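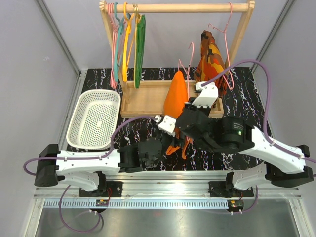 Garment cell with both arms at the rack. The right gripper holds a pink hanger above the orange garment.

Setting up and maintaining the hanger cell

Applies to the two-arm garment cell at Mistthorpe running Fumby control software. Allow 60 minutes for the full procedure. The finger check alone can be done between runs.

Before you start

Stop the running program and park both arms. Switch off arm power at the enclosure and wait 20 seconds before touching a joint or connector. Leave the controller on, as the joint offsets are read from it in step 3.

You will need a hex key set, a lint-free cloth, isopropyl alcohol, cable ties and one bare wire hanger.

1. Check the base mounts

Each arm sits on a black plate on the front rail. Try to rock the plate by hand. If it moves, tighten the rail bolts a little at a time, alternating sides. Do not pull one bolt fully tight first — the plate will twist and the arm will no longer match its stored offsets.

Look over the circuit board on each plate. Reseat any connector that is not fully home.

2. Route the cables

The purple cables must have enough slack for full wrist rotation. With power off, move each wrist slowly through its range and watch the loop. It should not catch on the rack post or rub against a hanger hook. Leave the loops under the rail loose, but keep them clear of the floor panel. Replace any cable with a flattened or shiny section.

3. Confirm the offsets

Restore power. In Fumby, open the Arms page and select Read Offsets. Compare the values with the sheet inside the Besson cabinet door. If a joint differs, run Home for that arm only and read again. A joint that still differs after two attempts needs a new encoder calibration, covered on a separate page.

4. Place the rack and basket

Set the rack at the back of the tabletop with the rod parallel to the rail. The basket goes to the left of the rack. Jog the left arm at 20 percent speed to its lowest working position and check that it clears the basket rim.

5. Clean and align the fingers

Wipe the inner faces with alcohol and let them dry. Lint from the garments builds up here and lets the wire slide. Close the fingers on the bare hanger and open the wrist camera view. The wire should sit in the gap between the tips and run straight up the view.

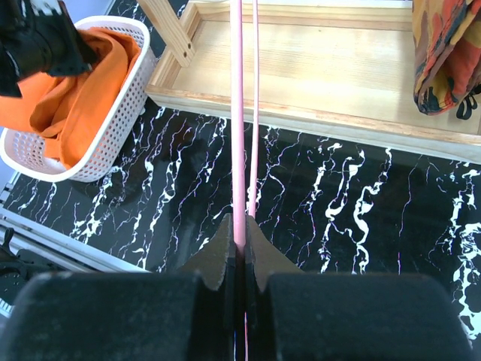
Wrist camera view with the pink rod clamped between the finger tips. The rack tray is at upper right.

If the wire leans, open the gripper, loosen both finger screws by a quarter turn, close on the wire again and retighten. If one tip is worn more than the other, change both. Spare tips are in the Puvero drawer.

6. Run the test cycle

Load the rack and start Hanger Test at low speed. Stay at the stop button for the first pass. If it completes without a fault, return to normal speed.

Repeat steps 2 and 5 every 200 cycles. Log any tip change in the cell record with the cycle count.

Last revised June 27, 2026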